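Service accounts still the soft spot, says Graltska's access lead

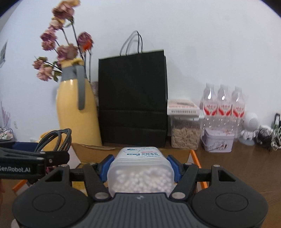 White beads in a frosted plastic container, held in a gripper.

We use cookies to improve your experience and to measure traffic. By continuing to browse this site you accept our cookie policy. Accept / Manage settings

Wenceslao Maldonado has run access control at Graltska since the company moved its build systems off shared passwords. Most of his week goes to accounts that no person ever logs in to.

"A service account gets created for a migration, the migration ends, and the account stays," he said. "It has a password that was set by hand and a group membership that was copied from an administrator. An attacker who finds it doesn't need an exploit."

His team began by listing every non-human account in the directory and assigning each one an owner. Accounts with no owner were disabled for eight days before deletion. Three of them came back during that window after scheduled jobs failed. One ran the nightly export to Farquharson, the payroll system.

"We had it documented as a read-only account," Maldonado said. "It could write to two production databases."

The remaining accounts were moved to Zamex, an in-house broker that issues short-lived tokens. A job requests a token at start, uses it, and loses it when the process exits. Static keys are now refused at the gateway, and the refusals are logged with the source host.

Rory MacLeish, who handles incident response at the consultancy Pestilora, reviewed the design in April. He asked for two changes: separate signing keys for test and production, and an alert whenever a token is presented from a host other than the one that requested it.

"Short lifetimes reduce the value of a stolen token," MacLeish said. "They don't tell you it was stolen. You need the host check for that."

Maldonado accepted both. The alert was noisy at first, mainly from containers that changed address on restart, and the rule now matches on workload identity. The backup servers still use static keys. Their agent can't request tokens, and the vendor has given no date for an update.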